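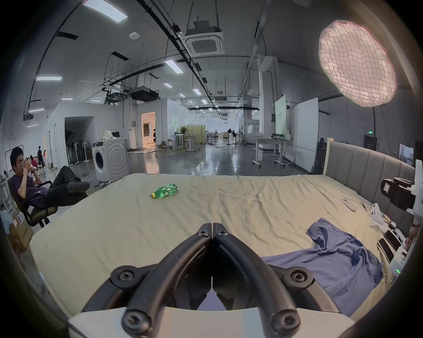 Thread on chores, because I keep getting asked when a machine will do the laundry. Short version: parts of it, under supervision, slowly.

The washing machine solved the washing decades ago. What is left is the part on either side of it: finding the clothes, getting them in, getting them out, folding them, putting them somewhere.

A shirt on a bed has no fixed shape. A gripper can pick it up almost every time. Picking it up by the right spot is a different problem, and folding depends on the right spot.

I went through 1,497 logged attempts at clearing a bed from a project at Itlow. Rigid items did well. A remote control has one shape and a few sensible ways to hold it.

Thin items did worse. Anything like a pair of tweezers lying flat on a sheet has to be pinched with the fingertips nearly touching the fabric, so the fingers often close on a fold of sheet as well.

Soda bottles fall in the middle. An empty one weighs almost nothing and rolls when touched. A crushed one stays put, but no two are crushed the same way, so a grasp that worked yesterday may slip.

Two fingers are enough for most of this. I used to think we needed a full hand. I now think we need better touch sensing on the two we have.

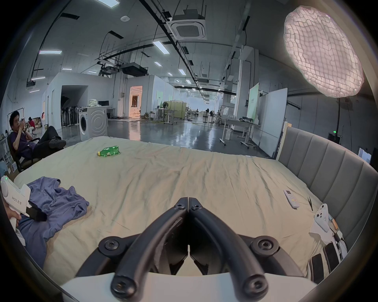 Hendrik Coetzee replied that two fingers are fine for tidying, but he has yet to see them turn a sleeve right side out, and half his laundry comes out of the drum that way.

Fair point. Turning a sleeve usually takes one gripper to hold the cuff open and a second to reach through. Juntunen has done it with two arms on a bench, with one type of shirt. I would not call that solved.

Shop-floor work is further along. At Eltport the parts arrive facing the same way and the lighting never changes. A bedroom offers neither.

On data: the Itlow set has 700 attempts with cloth in it. That is small. Cloth needs more variety than rigid objects do, and more repeats of the same garment starting from different heaps.

My guess for the home: clearing hard objects off a bed comes first, loading a washer second, folding towels third. Fitted sheets I am leaving off the list.

Next thread will be on drawers.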